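4.2 Recording demos by hand (folding tasks)

Read 4.1 first. Gripper charged, Mikura app open on the phone.

1. Hold the power button 2 seconds. Wait for the light.
2. Scan the QR sticker so the demo gets filed under the right gripper.
3. Wave slowly over the work area, side to side. Plomia needs this to build the map.
4. Press record. Start with fingers open, above the cloth.

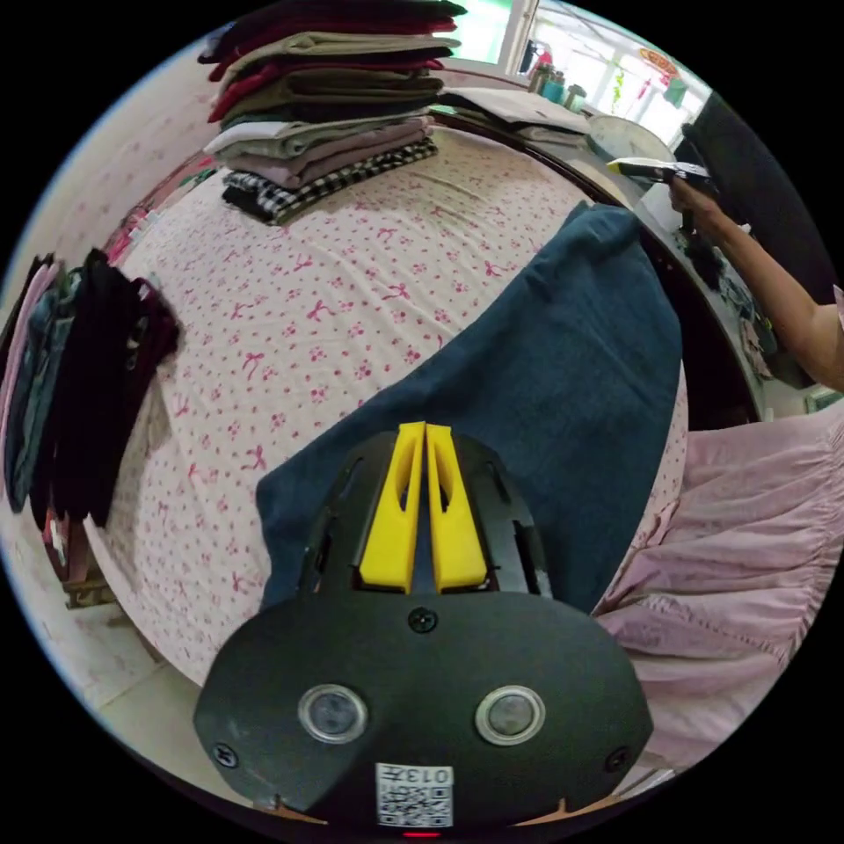
5. Pinch the edge, lift, fold, let go. One fold per demo. Slow down before you close the fingers, most bad takes are from snatching.
6. Back to start position, press stop.

Note: 100 demos per garment type minimum, 300 is better. Jeans and towels go in seperate folders.

Caution: keep fingertips out of the finger slots. Dont cover either lens with your palm.

Lost tracking? Bin the take, redo step 3. Error 530 = storage full, upload then restart.

Questions to Llinos Powell, Dustcombe office, before 4 pm.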